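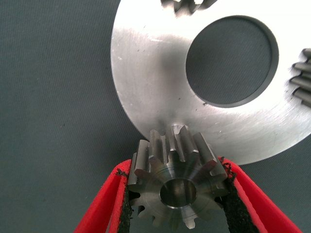 A small steel gear up against a bigger one.

I've been chewing on the Momthorpe school story all week. Two kids got hurt in a stairwell during the last period, and the district's first move was a memo about hallway passes. Hallway passes!

My old neighbor Danang Hartono taught there for years, and he says that stairwell has always been packed at 2:40. There are 83 kids to one adult on that side of the building (I'd have hidden in the library). 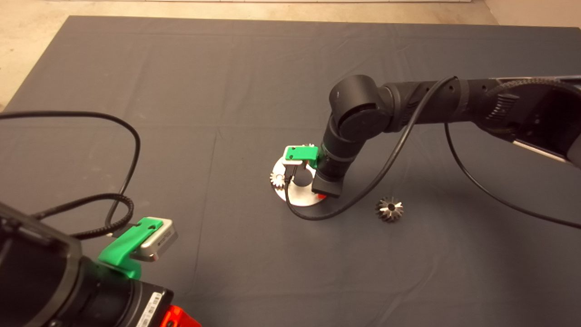
Put grown-ups on the stairs

I'd pay for two more hall monitors before I'd pay for another camera. Adi Ngui on the school board wants to wait until January for a report. Why? Parents are already asking, and I'm with them.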